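大理石柄の白テーブル、普段使いにどうですか

1 :grid2112
引っ越しを機にダイニングテーブルを買い替えるつもりです。候補はToivonenの正方形のやつで、天板が白に薄いグレーの筋が入った大理石柄。一辺80センチ。二人暮らしで、たまに人が来る程度です。
気になっているのは次の点です。
・白い天板に白い食器を置くと見えにくくないか
・輪じみ、コーヒーのしみ
・正方形80で花とか置いたままご飯が食べられるか
今は木の長方形を使っていて、特に不満はないけれど新しい部屋には長すぎます。使っている人の話を聞きたいです。

2 :mugicha_nuki
Toivonenではないけど似た柄の白天板を使っています。しみは今のところなし。コーヒーはこぼしたらすぐ拭く。カレーは一晩置いたことがあって、黄色が薄く残ったけど何日か拭いているうちに分からなくなりました。
細かい汚れは白無地より目立たないです。筋に紛れるので。逆に言うと、拭き残しがあっても気づかない。夜に横から光が当たると見えてがっかりします。

3 :kado_no_ie
正方形80は二人だと十分、三人だと狭い、四人は無理。
うちは結局、花瓶を置くのをやめました。皿を並べると置き場がない。食事のたびに棚へ移すのが面倒になって、最初から棚に置いています。

4 :orerley_fan
>>3
それは皿が大きいのでは。うちはOrerleyの小さめの取り皿で揃えているので、80でも奥に花と調味料を置いたまま二人で食べています。大皿をやめれば済む話だと思います。

5 :kado_no_ie
>>4
大皿料理をやめるつもりはないです。テーブルに合わせて料理を変えるのは順番が逆。

6 :grid2112
ありがとうございます。うちは鍋が多いので3さん寄りかもしれません。カセットコンロを置いたら残りは取り皿二枚分くらいですよね。

7 :kado_no_ie
>>6
そうです。コンロと取り皿と飲み物でいっぱい。具材のトレイは隣に椅子を一脚置いてそこに載せています。行儀は悪いです。

8 :poldale_nishi
うちのは柄がたぶん近いので写真を貼っておきます。正方形、天板は白にグレーの細い筋。Poldaleの店で現品を買いました。もう生産していないかもしれません。
食器の見え方は、明るい部屋なら気になったことはないです。白い丸い器でも、置けば縁のところに影が出るので分かります。
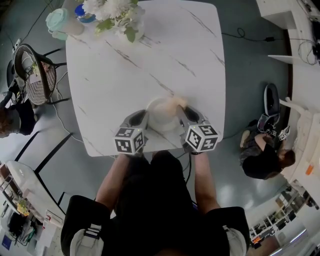
うちの白天板。左奥に花と容器

花は白ばかり選んでいます。葉の緑があるので、白い天板でも寂しくはならないです。花瓶は透明なものが合うと思います。色つきの花瓶も試しましたが、天板の筋とけんかしました。これは好みです。
椅子は編んだタイプで、脚のフレームが黒。全部白だと病院っぽくなると家族に言われて、椅子だけ変えました。

9 :mugicha_nuki
>>8
椅子いいですね。編んであるのは隙間にパンくずが入りませんか。

10 :poldale_nishi
>>9
入ります。週に一回、外でひっくり返して叩いています。掃除機のブラシだと奥まで届きません。座布団を敷けば減りますが、敷くとせっかくの編み目が見えなくなるので敷いていません。

11 :nanashi_867
左の床に電源タップが見えるけど、椅子のすぐ奥にコードがまとまっているのは危なくないですか。椅子を引いたときに脚で踏みそう。

12 :poldale_nishi
>>11
ご指摘の通りです。ケーブルボックスを買おうと思って半年くらいたちました。壁のコンセントの位置が悪くて、どうしてもあの辺に来ます。

13 :nanashi_867
>>12
箱に入れなくても、タップを壁の低いところに留めるだけで違いますよ。うちは賃貸なので、幅木にはがせるタイプの両面テープで付けています。床の掃除も楽になりました。黒いコードと白いコードが混ざるなら、色ごとに面ファスナーで束ねると見た目もましになる。

14 :kado_no_ie
>>13
はがせるテープは信用していません。夏に落ちました。重いアダプターを挿しているとなおさら落ちる。置くだけの箱のほうがいい。

15 :nanashi_867
>>14
貼る前に幅木を拭きましたか。ほこりが付いたままだとどのテープでも落ちます。

16 :kado_no_ie
>>15
拭きました。アルコールで。それでも落ちた。西日が当たる壁なので条件が悪いのは認めます。

17 :grid2112
>>8
写真助かります。筋の濃さはこれくらいがいいです。店で見たものはもっと黒い筋が太く入っていて、ちょっと派手かなと思っていました。
左奥のミントグリーンと白の容器は何を入れるものですか。ふた付きで卓上に置けるものを探しています。

18 :poldale_nishi
>>17
お茶のティーバッグと個包装の砂糖を入れています。プラスチックなので軽いです。もらいものなので店は分かりません。すみません。

19 :filtier_user
ふた付きの卓上容器ならFiltierの角形を使っています。ふたが平らなので重ねられる。ただ、開けるときに片手では無理で、本体を押さえないと持ち上がります。年配の家族がいるならすすめません。

20 :mugicha_nuki
容器は一つか二つまでにしておいたほうがいいですよ。白い天板は物が増えるとすぐ散らかって見えます。うちは塩、ふりかけ、薬、リモコン、ペンと増えていって、最後はテーブルの半分が物置でした。今はトレイを一枚決めて、そこからはみ出したら片づける。

21 :orerley_fan
>>20
トレイは賛成。木のトレイだと拭くときに一度で持ち上げられるし、白い天板の上でも境目がはっきりします。ただ、トレイの下に水が入ったまま放っておくと跡になる。裏に小さいゴム足が付いたものがいいです。

22 :grid2112
輪じみの話をもう少し聞いてもいいですか。うちは冷たい麦茶を一年中飲むのでコップの下がいつも濡れています。コースターは使わない人たちです。

23 :mugicha_nuki
>>22
名前に麦茶と入っていますが麦茶はこぼします。表面が樹脂系の天板なら水の輪は拭けば終わりです。本物の石だと話が違って、吸うものは吸います。商品ページの素材の欄をまず確認してください。大理石柄、大理石調と書いてあれば石ではないことが多いです。

24 :ishi_no_hito
実家が本物の大理石でした。酢とレモンで表面のつやがなくなります。ポン酢を置いた丸い跡が何年も残っていました。鍋をよくやる家には向きません。重くて引っ越しのときに別料金も取られました。
その代わり夏に腕を置くと冷たくて気持ちいいです。冬はつらい。

25 :kado_no_ie
>>24
ポン酢は盲点だった。鍋の家で石はやめたほうがいいですね。

26 :grid2112
>>23 >>24
確認しました。候補のものは「大理石調メラミン」でした。石ではないです。少し安心しました。熱いものはどうですか。鍋敷きは使います。

27 :filtier_user
>>26
メラミンでも、火から下ろした鍋の直置きはだめです。カセットコンロも、五徳より大きい鉄板を載せると下に熱がこもります。これはテーブルに限らずコンロのほうの説明書に書いてあるはず。うちは下に薄い板を敷いています。

28 :orerley_fan
床の色も考えたほうがいいと思います。8さんのところは床がグレーなので白い天板がはっきり見える。うちは薄い色の木の床で、最初は少しぼやけた感じでした。ラグを敷いて落ち着きました。

29 :kado_no_ie
食卓の下にラグは反対。米粒を踏む。

30 :orerley_fan
>>29
洗えるものを買えばいいのでは。

31 :kado_no_ie
>>30
洗えるのと洗う気になるのは別です。

32 :poldale_nishi
うちも前はラグを敷いていましたが外しました。グレーの床だとほこりは白い床より目立ちます。黒い服の毛玉は目立たないです。椅子の脚にはフェルトを貼っています。9枚入りを買って一脚に4枚使うので、毎回1枚余ります。

33 :mugicha_nuki
>>32
余ったのは花瓶の底に貼るといいですよ。ただし濡れる場所なのでときどき交換。

34 :nanashi_867
壁際の白い棚と天板の白は色が合っていますか。写真だとそんなに違わないように見えます。白同士で合わせるのが一番難しいと思っているので。

35 :poldale_nishi
>>34
並べると棚のほうが少し黄色いです。離して置いているので気になりません。くっつけて置くつもりなら、同じところで揃えたほうが無難だと思います。

36 :grid2112
火曜に店へ行って実物を見てきました。80の隣に90の正方形もあって、座ってみると差が大きかったです。80は向かいの人の皿とすぐぶつかる。鍋のことを考えると90かなという気がしています。ただ部屋の図面に当てはめると、90だと冷蔵庫のドアを開けるときに椅子を戻さないといけません。

37 :kado_no_ie
90一択。椅子は戻せばいい。

38 :orerley_fan
80でいいと思います。冷蔵庫は一日に何回も開ける。鍋は週に一回か二回でしょう。毎日のほうを優先したほうがいい。

39 :ishi_no_hito
冷蔵庫の前は通れる幅も見ておいてください。ドアが開いても人が立てないと使いにくいです。新聞紙を90角に切って床に敷いて、何日か暮らしてみると分かります。

40 :grid2112
>>39
新聞紙やってみます。鍵をもらえるのが10月なのでそれからになりますが。在庫は両方あるそうです。
天板の柄は写真と近いほうに決めました。椅子は編んだものと板座で迷っています。

41 :filtier_user
板座がいいですよ。拭けるので。

42 :mugicha_nuki
長く座るなら編んだほう。うちは板座に座布団で、座布団がずれるのが毎日のことです。

お問い合わせ | 利用規約 | © 住まいの掲示板 | ページの先頭へ戻る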